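Fevbridge Shared Workshop: build log and faults
Ticket 1097: hand-held gripper, play in the linkage
Opened by: Everett Haddad
Status: open

Fault
Fingers close but the right one lags slightly behind the left. Noticed in May while practising on the glass jar with the black collar. The linkage is the Lurkholm pattern, printed in black, with brass eyelets at the pivots. 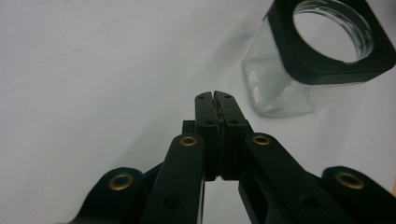 I had the same lag on the first set of arms and put it down to a poor print. These arms are the second set and measure the same left to right, so I no longer think the print is to blame.

Tried so far
1. Backed off both inner pivot screws a quarter turn. Lag smaller, but the fingers rock sideways.
2. Tightened them again and put a drop of light oil on each pivot. No change after nearly 300 cycles.
3. Swapped the left and right arms. Lag stayed on the right, so the arms are fine.
4. Closed the fingers fully and checked the seam by eye before going back to the jar.
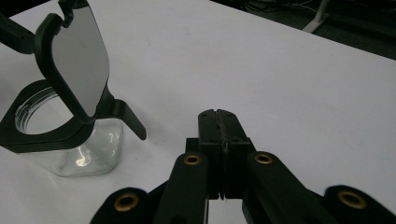 Next
Drill out the right inner eyelet and press in a new one from the Boateng box. If it still lags, check the trigger rod for a bend. The Solia grip pads can stay on until that is done. Please leave the pivot screws as they are.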